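Brornalora to Stream Twal Wrestling Series on Pay-Per-View

STEMTHORPE, May 2, 2019 – Brornalora, a streaming service for independent sports promoters, has signed an agreement with the Twal wrestling series to carry its live events online. The first pay-per-view under the deal will be the Temside Open, a full evening card that viewers can buy on its own or as part of a season pass.

Under the agreement, Brornalora will handle the live stream, ticketing for online viewers, payments and replays. Twal keeps control of its matches, commentary and prices. The two companies have agreed to share revenue from each sale. Terms were not disclosed.

Twal has run live shows in Stemthorpe and nearby towns for several years. Until now its events could be watched only in person or on discs sold at the merchandise table. Fans outside the region have been asking for a live option for some time.

"We sell out the hall and then we spend a week answering emails from people who could not get in," said Crescencio Barajas, founder of Twal. "Putting the shows online means they can watch the same night as everyone else. We looked at setting up a stream ourselves and decided we would sooner spend our time on the wrestling."

The two companies ran a closed trial in April. Twal offered one of its regular shows to 500 season ticket holders and mailing list members at no charge. The stream recorded 3,257 minutes of viewing on television apps alone, and the rest of the audience watched on phones and computers. Feedback from the trial led to two changes: a louder commentary track and a replay that opens as soon as the main event ends.

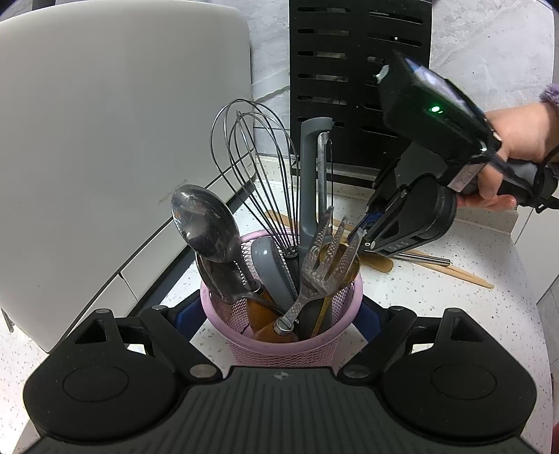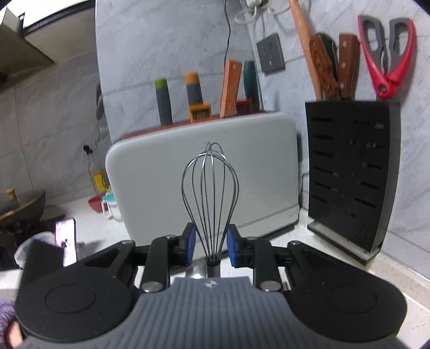
Viewers will be able to watch Twal events in a web browser, on iOS and Android devices, and on most connected televisions. A purchase covers one household and can be moved from one device to another during the show. Anyone who joins late can start from the opening match or go straight to the live picture. Replays stay available for 42 days after each event.

Commentary will be offered in English and Spanish. Yatziri Figueroa, who has called Twal shows from ringside, will lead the Spanish broadcast. English commentary will be announced with the full card.

"Small promoters have the same problem the big ones have, which is a large number of people all trying to pay in the last few minutes before the bell," said Canan Sezer, head of live events at Brornalora. "Our checkout is kept separate from the video, so a rush of late buyers does not slow down the people already watching. Twal's crowd buys late. We planned for that."

Brornalora will also provide Twal with a sales dashboard that shows purchases by region. Twal plans to use the information when choosing towns for next season's live dates. Customer names and email addresses will not be shared with third parties.

Bars, gyms and community halls that want to show the Temside Open can apply for a venue license. The license is limited to rooms with a capacity of 240 or fewer, and applications are handled by Twal directly. Larger venues should contact the company to discuss terms. Household purchases may not be used for public showings.

The agreement covers every show on Twal's main calendar for the coming season. Training school events and charity nights are not included, though both sides said they may be added later. Older Twal matches will be placed in an on-demand library in stages, starting with past title bouts. Season pass holders will have access to the library at no added cost.

"The old footage was in four different formats and one of them took a while to find a player for," said Khairul Majimbun, who manages the Twal archive. "The title matches are finished. The tag team matches are next."

Prices, the start time and the full card for the Temside Open will be posted on the Brornalora and Twal websites before sales open. Current Twal season ticket holders will receive a discount code by email.

About Brornalora
Brornalora provides live streaming and pay-per-view services to independent promoters in wrestling, boxing, martial arts and motor sports.

About Twal
Twal is an independent wrestling promotion based in Stemthorpe. It runs a yearly series of live shows and a training school for new wrestlers.

Media Contact
Montserrat Chávez
Communications, Brornalora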